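This site uses cookies to remember your reading preferences. By continuing to browse you accept our cookie policy. Accept | Manage settings

Cold-assembly place setting

A cold-assembly place setting is an arrangement of tableware and preparation tools in which a cold or toasted dish is put together and served on the same surface. It is used for sandwiches, open toasts, dressed fruit and similar light meals that need cutting and stacking but no cooking at the table. The setting combines elements of a table cover, a preparation area and a single place setting.

Terminology

The term is used in home economics teaching and in some catering manuals. Related names include "board-and-plate setting" and, in older course notes, "lunch station." Aminu Igwe's handbook Small Tables (Okeke, second edition) separates it from the buffet, where diners serve themselves from shared dishes, and from the plated service, where the food arrives finished. Jelle Maes uses the narrower term "single-cover station" for a setting with one plate only.

Components

Base layer. A sheet of paper, cloth or silicone protects the tabletop. Paper is common where the surface is cleared after each use. It is normally laid flat to the edges of the working area and weighted by the objects placed on it.

Placemat. The placemat marks the diner's position. Rectangular mats are the most frequent type. Printed lettering and outline drawings, often of animals, are usual on mats sold for home use. A plate placed centrally will hide part of the print, so many designs put the main motif in a corner.

Plate. A round, flat plate is preferred for stacked bread. A deep rim makes it harder to lift the lower slice.

Cutting board. Bamboo and hardwood boards are both used. A hanging loop, where fitted, is placed at one end or side. The board stays beside the plate during the meal and holds whole produce as well as cut pieces.

Cutlery. Plastic cutlery is acceptable for soft fillings. A plastic table knife will spread ripe avocado but is unsuitable for cutting lemon or crusty bread, for which a small serrated knife is brought separately.

Rack. A wire rack for cups may be kept at the corner of the setting. Models differ in the number of arms and in whether wood is used for any part of the frame.

Layout

The usual layout divides the surface into two zones. The preparation zone holds the board and produce; the eating zone holds the placemat and plate. Right-handed diners are generally given the eating zone on the right, although Maes recommends the reverse where the board is in constant use.

Round produce such as lemons is set beside the board or in a shallow dish. Avocados, being less inclined to roll, can lie directly on the board. Fork and knife may be laid side by side on the board until the food is ready and then moved to the plate.
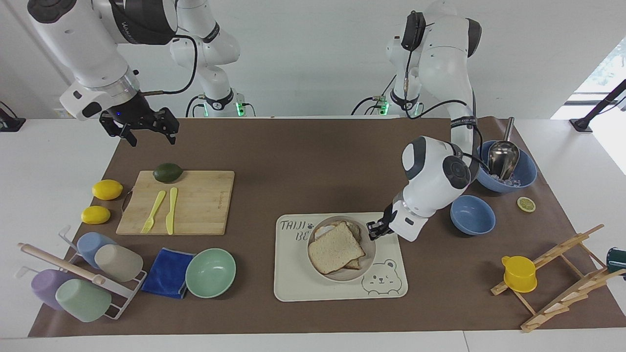 Assembly of stacked bread

Slices are toasted beforehand and allowed to stand for 2 minutes, which limits condensation on the plate. The lower slice is placed first, with the spread carried to the crust. The upper slice may be aligned or slightly offset. Offset slices are easier to pick up from the side but lose filling at the exposed edge.

Lemon juice is applied to cut avocado before the upper slice is added. It slows browning and has little effect on texture.

Dimensions

Igwe gives a minimum surface of 40 cm by 102 cm for one diner. Narrower tables require the rack to be removed.

Care

Bamboo boards are washed by hand, dried upright and oiled when the surface turns pale. Paper covers are discarded.

See also

Place setting
Table linen
Open sandwich

Subscribe to our newsletter for new and revised articles. Enter your email address. You can unsubscribe at any time.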